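Is the Plilten kitchen kit worth it for washing-up?

Ikhsan Mandagi
I'm on the trial of the Plilten two-arm kit, 339 a month with Grirnar doing the set-up, and I can't decide whether to keep it on after August. It's fine with plastic plates — I'd trust it with those all day.

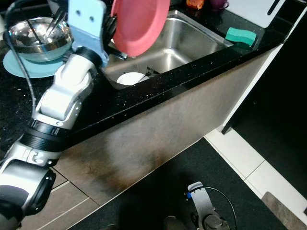

Danang Lumbantobing
What's your grip force set to? Mine came at 100 and I dropped it by 15 for anything thin. Support were quick about it, too.

Kwok
no idea sorry, mine's still boxed

Gillow
I'd keep it, but do clear some space first! Ours is slower when the worktop's full of mugs and bottles, and a spoon left on a plate is a faff.

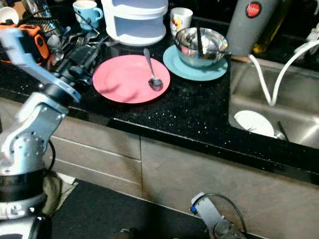 Related: Plilten error 501 on start-up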